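About Sirent

We're a small robot learning group in Skolletside, and we love shape sorting! Our method, Gatti, learns from 80 short demonstrations, then practices alone - 30 tries per block. In July it learned a new block from just 8.
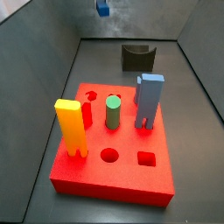 Why use a foam board?
Foam forgives a bad push, so the arm can keep practicing.

Recent
- Pevari: our next board
- Gatti notes, 2023-10-06
- 11 things we changed in training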